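Zakberg distillery

Zakberg is a distillery in the town of Plededau that produces rye whiskey, a lightly peated single malt and a small amount of unaged grain spirit. It occupies a former cooperage and is operated by Pimusmont, a drinks company that also bottles for other producers. The distillery is best known for its Yeoman line of whiskeys, which accounts for most of its annual output.

History

The cooperage at Zakberg made and repaired barrels for breweries in the surrounding district. When demand for wooden beer casks fell, the business turned to furniture and then closed. The building passed through several owners and was used for grain storage before Pimusmont bought it and applied for permission to distill on the site.

The application was contested. Residents of the streets nearest the building raised concerns about truck traffic, the smell of fermentation and the storage of flammable spirit close to housing. The town council approved a revised plan under which no more than 800 barrels may be kept on the premises at any time. All other stock is held in a warehouse outside the town limits, where a separate permit applies.

The first spirit was run in October, after a delay caused by the late delivery of the wash still. Early production went entirely into new charred oak, and the company sold gin made from purchased neutral spirit to bring in income while the barrels aged. The gin was withdrawn once the first rye was ready for sale.
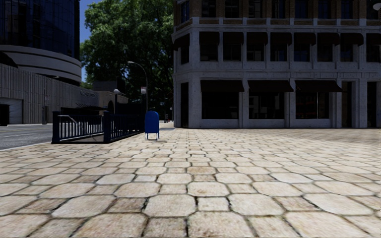 A reader's letter printed in the local paper at the time of the withdrawal objected that the gin had been the only product most people in Plededau could afford, and asked the company to bring it back in smaller bottles. Pimusmont replied that its column still was needed full time for rye and that no return was planned.

Production

Rye and barley are bought from farms in the region and milled on site. The standard rye mash contains a small share of malted barley, which supplies the enzymes needed to turn starch into sugar. Mashing is carried out in a single steel vessel, and the wort is not filtered before fermentation. This practice leaves more solids in the wash and is said by the company to give the spirit a heavier, more bread-like character.

Fermentation takes place in closed tanks. The distillery uses two yeast strains, one for rye and one for malt, and does not mix them. Batches of malt are fermented longer than batches of rye, and the extra time produces a sharper and fruitier wash.

Rye is distilled in the column still and then passed through a copper doubler. Malt is distilled twice in pot stills. The peated barley used for the malt is bought ready dried, as the site has no kiln. Water for mashing is drawn from a well beneath the building, while cooling water comes from the town supply and is recirculated.

Spent grain is collected by dairy farms and used as feed. The liquid left in the stills was at first discharged to the sewer under a temporary agreement, which the council declined to renew. It is now concentrated in an evaporator and added to the feed.

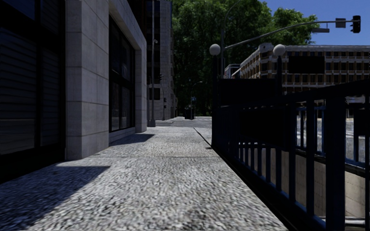 Maturation

New charred oak is used for all rye whiskey. The malt is aged mainly in barrels that have already held the distillery's own rye, with a smaller number of casks that previously contained fortified wine. Barrels at the town site are stacked on wooden racks, and those at the outside warehouse stand upright on pallets.

The two sites differ in temperature and humidity. The town building has thick walls and changes little between seasons, while the warehouse is lightly built and becomes hot in summer. Whiskey from the warehouse tends to darken faster and to lose more liquid through evaporation. Most bottlings combine stock from both – the exceptions are single-barrel releases, whose labels state the place of aging.

Products

The Yeoman line consists of a standard rye, a higher-strength rye and the peated malt. All three are bottled without chill filtration and without added color. The standard rye is reduced with well water over several days before bottling, a slow method intended to avoid cloudiness.

Yeoman 133 is a limited bottling named for its strength in American proof, equal to 66.5 percent alcohol by volume. It is drawn from warehouse barrels only. The first release, dated 21/02/2021, comprised 879 bottles and was sold by ballot.

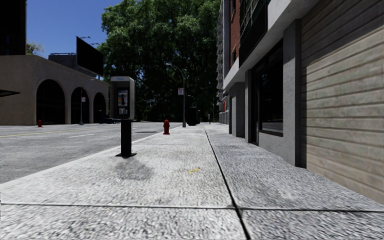
Later releases of the 133 have been larger and have been sold through ordinary retail channels, a change that drew complaints from collectors who had entered the original ballot. The company has since limited the use of numbered labels to single-barrel bottlings. It has also published the grain recipe and barrel entry strength of each release on the back label, a practice that was later extended to the rest of the line.

The unaged spirit, sold under the Zakberg name alone, is made from the rye mash and is available only at the distillery shop.

Visitors

The distillery is open for guided tours, which are limited to 17 people because of the width of the stairs to the still floor. Tours cover milling, mashing and distillation and end with a tasting in the former stave store. The barrel racks may be viewed through a glass partition but are closed to the public under the terms of the storage permit.

See also

Rye whiskey
Column still
Cooperage
Single-barrel whiskey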